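Puvcombe questions value of new atrocity early warning pledge

January 14, 2023

The Puvcombe Centre for Civilian Protection today published its response to the Fliltthorpe Declaration, the statement on early warning of mass atrocities agreed in December. The response welcomes the wording of the text and doubts most of the rest.

Under the declaration, governments that sign agree to share warnings when civilians in another country face a serious risk of mass killing or forced removal. They also agree to "consider timely action". The text doesn't say what timely means, who decides, or what happens if a government considers action and then takes none.

"We have read promises like this before," said Tuulikki Kokkonen, the centre's head of research. "Governments have rarely been short of warnings. They get them from their own embassies, from aid workers and from the people being shot at. I would like someone to tell me which past case would have gone differently if this paper had been in force. I asked that at Fliltthorpe and I'm still waiting."

Puvcombe's researchers went through 791 written warnings sent to governments by field groups and local monitors over the past 12 years. Of these, 780 had no published reply. The centre accepts that some may have been answered in private, and that a missing reply does not prove a missing response. It asks why the declaration leaves that gap as it found it.

The response makes three requests. Signing governments should publish a reply to each warning within a fixed period, with names and places removed where people could be put at risk. A state that decides not to act should give its reasons to its own parliament. And the review meeting, now left to "a suitable date", should be given a real one.

The centre is also wary of the plan for a shared warning database, known as Platby. Supporters say it will help officials spot trouble sooner. Puvcombe says it has seen no figures on cost, no rules on who may remove an entry and no plan to protect the people who send reports in. A court may one day want those records as evidence - and the current draft says nothing about how they would be kept.

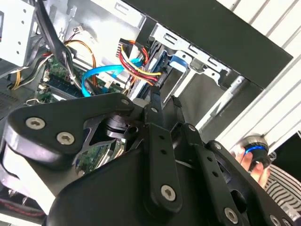 Inside a desktop computer tower with its side panel removed.

"A database is easy to announce," said Kokkonen. "It doesn't need anyone to fall out with an ally."

The full response, Kuusisto Paper 3, is free to read on the centre's website. Printed copies can be ordered from the Puvcombe office.

Notes to editors

The Kuusisto Papers are short studies on civilian protection and international law. The centre did not sign the declaration, which is open to governments only, but attended the Fliltthorpe talks as an observer.

Tuulikki Kokkonen is available for interview. Requests should go to the Puvcombe press desk.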